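Lab notebook, perception and planning
Friday, July 10, 2020

Entry on the grasp proposal module, branch "lurkgate", and the reasons I want to change its filter.

First the state of things, so that I can find it again in September when I will have forgotten everything. Lurkgate takes the wrist image, finds the package outlines, and gives a ranked list of closing directions to the planner. The planner (still the Stilton one, old config) takes the first direction that has a reachable approach. So if the ranking is bad, the planner cannot save it. It will plan a very nice path to a very bad grasp.

I replayed 54 recorded episodes through the module yesterday night. In 25 of them the top proposal was the same as what the person did with the hand-held gripper, within the angle tolerance. This is less than I hoped. I expected the mistakes would be on the crinkled parts, where the outline is noisy. When I sorted the failures by hand, most of them had another reason: the packages overlap, and the module takes two packages for one.

Foil makes it worse. The bright reflections cut one package into many pieces, and then the merging step joins the pieces again, but with the wrong neighbor. The orange-and-gold package on the left is the typical case. Its highlights are stronger than its border, and the border with the hotpot package over it gets lost.

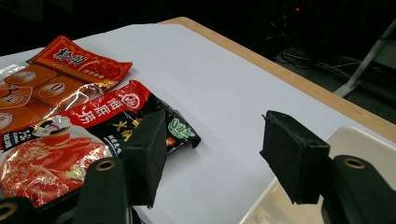 Takagi wrote in the margin of the shared copy that the merging step should be removed completely, and that the planner should receive small pieces and decide by itself. I was also asked there why we merge before we know the depth order, if the depth order is the thing that tells which pieces belong together.

It is a fair question. My answer is that merging was written before we had any depth order, and it was never moved. I do not want to remove it, because with small pieces the number of candidates becomes too big. On the worst episode I counted 3,640 candidates without merging, and the planner does not finish in the time we give it. But I agree that the order is wrong. New order to try:

pieces -> depth order -> merge -> rank

instead of

pieces -> merge -> depth order -> rank

For the depth order itself I have only a weak method now. It looks at the T-shaped junctions where one edge stops at another edge, and votes. It works on printed boxes. On soft bags it votes for strange things, because the print has many edges too. Large characters on a package look to it like a small object lying on top. I tried to lower the weight for junctions which are fully inside one color region, and this helped a bit, but the red areas of two different packages can touch each other and then it is again confused.

Second problem, motion blur. I had decided in spring to drop all blurred images before the ranking, with a threshold on sharpness. This was lazy from me. The drop is computed on the whole image, so one image with a sharp table edge and a smeared bag passes the filter, and the ranking gets edges that are really streaks. The streaks are parallel, so the module believes in them very strongly — it likes long parallel edges, I taught it to like them.

What I will do: compute the sharpness only in the region between the two fingers. This region is almost fixed in the wrist image, so a simple mask is enough. If the region is blurred, keep the image for tracking but do not use it for proposals. The black bag with the jagged white print is a good test for this, the print goes to long streaks while the table edge stays easy to find. 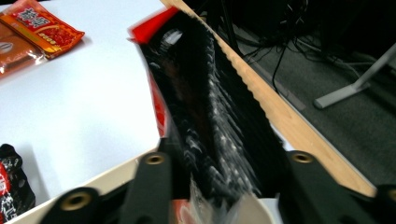
Changes made today

1. Moved the merge behind the depth order. Flag is merge_late, default off, so nobody's run will change without wish.

2. Added the finger region mask. The old global sharpness value is still written to the log for comparison.

3. Fixed the color of the overlay in the viewer. The proposals were drawn in red, on red packages, and I lost time looking for proposals which were there. Now cyan.

4. The Gesirent export script needs the old field names. I kept both names for the moment. It is ugly, please do not clean it before the next export.

Result of a short run with 1 and 2 together, only on 6 of the failed episodes: the two-packages-as-one error is gone in four, still there in two. In both remaining ones the front package has nearly the same color as the one under it. Too few to say more, and I chose them myself, so it is not a fair test.

Open points

Run the full set again with merge_late on, and then with only the mask on, to see which one gives the effect.

Check the time per image. The depth order now works on more pieces than before, and I did not measure it yet.

Ask Takagi if the planner can accept a confidence together with each direction. Then a doubtful merge would not need to be decided in my module.

The tolerance for "same as the person" is maybe too strict for bags. A person closes on a soft bag from many directions and all are fine. Look at this before I write any number in the report.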